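Seven weeks of visiting Mum on the ward

I've been meaning to write this since January, when Mum moved across from the acute ward to the rehab unit at Eltunport. New hip, fractured in the garden, and she was mending well enough. The trouble was the afternoons. Physio was done by 11, lunch was over before I'd found a park, and then there was just a very long stretch of ceiling.

So I started bringing things in. The colouring books were a flop (she said they were for kids, fair enough). The big-print crosswords went down a treat, and so did an old tin of buttons she could sort by colour while telling me which cardigan each one came off. My best buy was a little Druler radio with one fat dial, so she didn't have to ring the bell every time she wanted the cricket. It cost me 17 dollars at the op shop and I'd have paid 200!

The other thing that helped was getting her out of the bed and down the hall. There's a window seat past the lifts where you can see the ferries, and we'd have our cuppa there most days – tea for her, terrible machine coffee for me. It was about 40 steps when we started and it took us ages. She'd grumble the whole way there and then not want to go back.

If you're in the same boat, ask the nurses what time the unit is quietest and go then. Ask about bringing in her own pillowslip too. I labelled everything, after we lost a good nightie to the laundry in the first week.

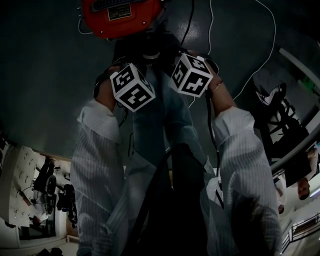 A cube in each hand, stripy sleeves and all.

Mum's home now and bossing me around from the recliner. The radio came with her. Next job is the bathroom rails, and I've got two quotes to compare, so if anyone has had them put in on a tiled wall I'd love to hear how you went.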